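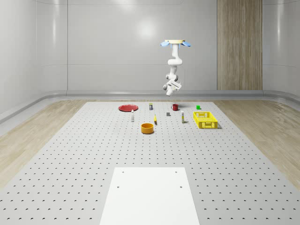
Cludlow Overhead Arm
For kitchens, stockrooms and small workshops

Overview | What it can do | What it can't do yet | Setup | Specs | Questions we get

We have been building arms at Mulley for a while now, and the Cludlow is the first one we would let loose on our own lunch dishes. It hangs from the ceiling, reaches down to the work, and picks up the kind of stuff that ends up on every counter in the world: cups, bowls, bottles, a can with a label on it, a plate somebody left in the wrong spot. If you have been waiting for a machine that can clear a table, we are happy to tell you that you are a lot closer than you were two years ago (and we'll tell you how far there still is to go, too).

Why it hangs

Bench arms eat the bench. You bolt one down in the middle of a work surface and then spend your days working around its base. Hanging the arm gives all of that space back, and it also means the gripper comes at things from above, the way your hand does when you reach into a basket. Ottar Solberg drew the first ceiling mount on the back of a parts list, and the one we ship is still very close to that drawing.

There's a second benefit that we didn't expect to like as much as we do. An arm on the ceiling is out of the way when it's parked. You can wipe the whole table in one pass!

What it can do

Upright cups and mugs. These are the Cludlow's best trick. It takes them by the wall or by the handle and it sets them down gently.

Bottles and cans. Tall thin things used to be trouble, since a small bump at the top turns into a big wobble. The newer wrist software slows down in the last bit of the approach and we see far fewer tipped bottles than we did in the spring.

Blocks, boxes and small parts. Anything squat with flat sides is easy going. If your shop floor job is "take these from here and put them in that bin," you can have it running the same afternoon.

Sorting into a basket or crate. Open-topped containers work well. The arm keeps track of how full the container is and will stop and ask before it piles things over the rim.

Bowls. Good with deep ones. It pinches the rim, so a bowl with soup in it is still your job.

What it can't do yet

Flat plates. A plate lying face up on a table gives short fingers very little to hold. The Cludlow can slide a plate to the table edge and catch it from there, and we love watching it do that, but it's slow and it needs a clear edge. Please don't buy one for a job that is mostly plates. Talk to us again in a year.

Laundry. We have tried. Sølve Amundsen on our test bench has a whole folder of towel attempts and some of them are very funny. Folding is a hard problem and we aren't selling a solution to it.

Stacks. Taking the top bowl off a stack of bowls works if they aren't stuck together. Building a neat stack is hit and miss.

Washing. The arm isn't sealed against water. It can load a rack beside a sink. Keep it out of the sink itself.

Doing it as fast as you. A person clears a messy table in a minute without thinking. The Cludlow takes several minutes for the same table. Where it shines is the job you'd rather walk away from, like the end-of-day sort in a stockroom, where it doesn't matter if it finishes at 6:40 or 7:15.

Practice before the real thing

Every Cludlow comes with Kusov, our simulator. You get a room, a table and a set of everyday objects, and you can try a task as many times as you want before the real arm moves at all. Swap the objects, spread them out, crowd them together, put the basket on the wrong side. When the simulated arm handles your layout, send the same task to the real one.

We use it constantly ourselves. The July update was trained and checked on 3,879 tabletop layouts in Kusov, and then we ran 726 of them again on real tables, with real mugs, some of which are no longer with us. Things do behave differently in the real room. Shiny surfaces are harder, labels peel, a bottle that's half full moves in your grip. Plan on a few days of small fixes after you switch over.

Setup

The mount goes into a ceiling joist or a steel beam. A drop ceiling won't hold it. If you rent, look at the Unnithan frame, a freestanding gantry that takes the same mount and rolls on locking casters.

Allow one day for mounting and wiring and a second for calibration. You'll want two people for the lift.

Specs

Joints: 6
Gripper: short-finger, pointing down at rest, swappable
Mounting: ceiling or Unnithan frame
Rated gripper life: more than 2,000 hours before finger pads need changing
Power: standard wall outlet
Included: arm, ceiling mount, gripper, controller, Kusov license, spare finger pads

Questions we get

Can it work with people in the room?
Yes. It slows when someone comes near and stops on contact. Keep small kids and pets out of its reach while it's running.

Do I have to write code?
For picking and sorting, no. You point at the objects on the screen and tell it where they go. For anything fancier there's a Python library, and the manual has a long chapter on it.

Will it get better after I buy it?
We sure hope so! Software updates are free for as long as we support the arm. Plates are next on the list.

Can I see one running?
Come by the workshop. Bring a few things from your own counter, the odder the better, and we'll try them with you.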